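Progress Report: Quiet Corner and Listening Booths
Allico Community Library, Avthorpe
Reporting to the Petomus Fund
Period covered: May to August

1. Summary

The grant pays for small listening booths in the children's wing of the library, the headphones that go with them, and a lending routine that staff can manage during normal opening hours. At the end of August the first booth is papered and floored, the headphone stock is in use, and the lending routine has been changed once after a trial. The second booth is late. Spending is inside the agreed amount. We ask for one change to the plan, set out in section 6.

2. Work on the booths

The old magazine alcove was emptied in May. The shelving went to the basement store and the carpet tiles were taken up. Under them the floor was uneven near the outside wall, and it had to be leveled before anything else could start. This took nine working days that were not in the original schedule.

Wallpaper and floor samples were put out at the front desk for visitors to choose from. The pink tree pattern was the clear favorite among children, and several parents said it made the alcove look less like an office. A pale marble-patterned floor was picked to go with it. We had planned on gray for both, so the order was changed before it was placed and there was no return charge. The leaves on the trees have small checks, stripes and flowers in them, and younger visitors like to look for matching ones while they wait.
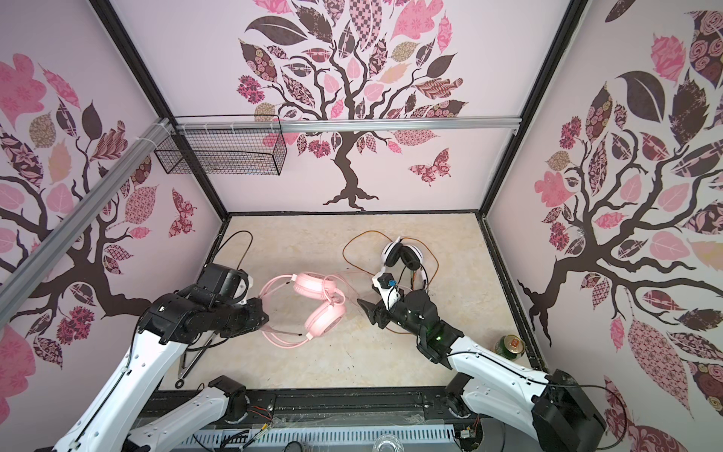 Storage has been harder to settle than the decoration. The plan called for a hook on the wall for every pair of headphones. During the trial the hooks pulled at the paper and left marks. Children also hung the headphones by their cables, and two pairs had to be taken out of use. The hooks have been removed. Headphones now go into a shallow tray at the desk at the end of each session, with the cable wound once and tucked under the headband. A printed card in the tray shows how this is done.

3. Headphones

We bought 28 pairs from Krajewska, the supplier named in our application. All are over-ear models. The colored pairs are lent to children and the white pairs to adults. This was the suggestion of the desk staff, who were spending too long resetting headbands between users. It has cut down on the adjusting, although some adults ask for a colored pair and are given one.

Wired models were chosen so that there would be nothing to charge. The drawback is that cables tangle. Staff report that sorting them out is the slowest part of closing up. We tried fabric ties for a month, but most went missing. The winding method described above works better when there is time for it, and less well after a school visit.

Ear cushions are wiped after each loan. Spare cushions are in the supply cupboard and none have been needed yet.

4. Use

Between May and August the desk recorded 2593 loans of headphones. Most were for audiobooks and language courses. Demand was highest in the late afternoon in May and early June, and moved to the mornings once school was out. The desk sheet records loans, so a person who borrows twice in one day appears twice. We do not have a reliable figure for separate visitors and have not tried to estimate one.

Food is not allowed in the alcove. Drinks were not mentioned in the first version of the rules, and staff asked for a clear line on them. The new wording says that drinks stay on the desk shelf during a session. The sign has been reprinted.

5. Delays and problems

The second booth was due to open in July. It is now expected in October. The leveling work used up the time set aside for it, and the fitter then had other jobs booked.

Sound carries from the children's tables more than we expected. A curtain was tried and made little difference. We are getting a price for felt panels on the side that faces the tables.

The wallpaper has started to lift in one low corner where bags are pushed against it. It has been glued back, and we will fit a narrow strip along the bottom edge.

6. Change requested

We ask to move the money left in the hook and bracket line into acoustic panels. The total grant would stay the same. If the fund agrees, the panels can be ordered with the materials for the second booth and delivered together, which saves one delivery fee.

7. Next period

The next report will cover the opening of the second booth, the panels if approved, and a short survey at the desk. We plan to collect 100 survey forms over 4 weeks. A draft of the form is attached, and comments on the wording are welcome before it goes to print. Receipts for the period are in the second attachment, in date order.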